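Town Desk: Dog tags due by March, and the bylaw has teeth this year

February 18, 2019
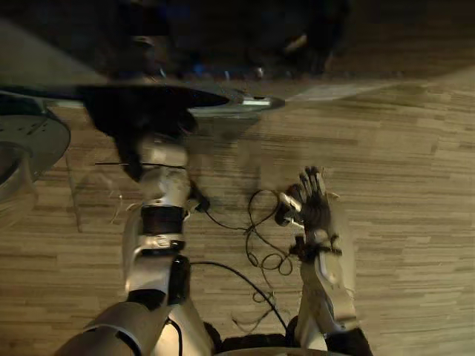

Quick one on dog licenses because the phone has not stopped. If you live in Jirkent and you own a dog, the tag has to be renewed before the end of March. Same as every year, except the fine went up. It's 50 dollars now if the animal control officer finds your dog out without a current tag. People keep asking if an indoor dog counts. Yes. A dog that spends its whole life asleep on a striped floor in tan and beige, like the ones in the photo, still needs a tag. So does the neighbor's dog if it's staying with you longer than 7 days, though in that case it's the owner who pays, not you.

Where to get them: town office front counter, or the feed store in Lellent on Saturday mornings. Bring the rabies certificate. No certificate, no tag, and the counter staff can't look it up for you, the vet clinics don't share records with the town. A photo of it on your phone is fine as long as the date can be read. Cash or check only at the feed store.

The other thing in the bylaw is the leash part. Two changes. The leash limit on the Irudham trail is now in force all the way from the parking lot to the footbridge, it used to stop at the picnic tables. And a dog that has bitten a person or another animal has to be muzzled off its own property until the officer signs off. That was always sort of the practice but it wasn't written down anywhere, which is how we ended up with the mess on Sayce Road last fall. Two dogs hurt, one of them badly, and it took weeks to sort out who could order what. Both are home and eating, for those who asked.

If you see a loose dog, please don't post it on the community page and leave it at that. Call the animal control line first. After hours it goes through to the county dispatcher and they will send someone if the dog is acting agressive. If it's just wandering, they will take a description and the street name and somebody looks in the morning. Say which way it was headed, and whether it had a collar on.

Bites have to be reported even if the skin is barely broken and even if its your own dog. The health unit handles those, seperate number, it's on the back page. They'll want the rabies date, so again, find that certificate.

The discount for spayed and neutered dogs stays. Seniors pay half. Lost tags are replaced free, once.

The first 50 renewals at the town office get a reflective collar strip, while they last. Small and large sizes only, medium is on backorder.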